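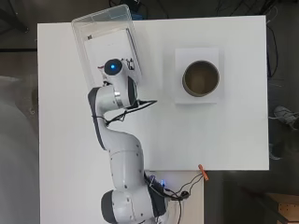
Rochelle Kowalczyk
Communications Lead, Helari

HELARI OPENS THE CLEAR BIN LIBRARY, A LENDING SERVICE FOR PEOPLE WHO HAVE LOST THE SCISSORS AGAIN

Helari, the home organizing studio that has spent years telling people to own fewer boxes, is pleased to announce that it will now lend them boxes. The Clear Bin Library opens in March at the studio's Fesum Street address, with 300 see-through storage bins available to borrow for up to 8 weeks at a time.

The idea is simple enough to fit on a sheet of white paper, and the studio has a weakness for those. A borrower takes home a clear plastic bin, puts a labeled sheet in it, fills it with whatever has been living on the dining table, and looks at it for a while. If the contents are needed, they come out. If eight weeks go by and the lid has stayed shut, the borrower has learned something and can bring the bin back empty.

"People buy storage when they want to feel better on a Sunday night," said Leidy Cabrera, founder of Helari. "I have done it. I own a bin that holds other lids. We would like people to try the box before they marry it."

The bins are clear on purpose. Helari's own files on past clients suggest that an opaque box is where a phone charger goes to retire. Clear walls put a certain amount of social pressure on the contents, and on visitors.

The library will also lend open metal cups for the small stuff: keys, coins, rubber bands, the one Allen key that fits the bed. Each cup comes with a square of white paper to stand on. The paper marks the cup's spot, and a cup that has wandered off its square is to be walked back. Dace Mägi, who runs the studio's workshops, reports that the square has settled more household arguments than any label she has printed.

"You put the cup on the paper," said Mägi. "Then you go and have your dinner."

Borrowing is free for the first bin and $8 for each one after that, a price set to make people think twice about the fourth. Bins should come back wiped out and without glitter. The studio is firm about glitter.

The launch follows a winter trial with 52 households, who between them sorted around 2000 items. The most common was the takeout soy sauce packet. Jong-dae Son, a trial borrower and father of twins, kept a bin of craft supplies on his kitchen counter for the full term. He returned the bin and has since borrowed it again, this time for the soy sauce.

Shelf labels and the online catalog are supplied by Clukedeo, a local print and software shop. Marisol Whitfield of Clukedeo said the small black label design went through a good many drafts, several of which were the same draft.

The Clear Bin Library is open from 10 a.m. to 4 p.m. on weekdays, with a drop-off shelf by the side door for returns. Borrowers need proof of address and a rough idea of what is in their hall closet. Coffee will be served at the opening morning, and cups for that purpose will be kept well away from the ones for paper clips.

About Helari
Helari is a home organizing studio offering workshops, house visits and now bins. Its front desk is tidy. Its back office is not part of the tour.

Press contact
Rochelle Kowalczyk, Helari, Fesum Street. Interviews with Leidy Cabrera can be arranged for most mornings.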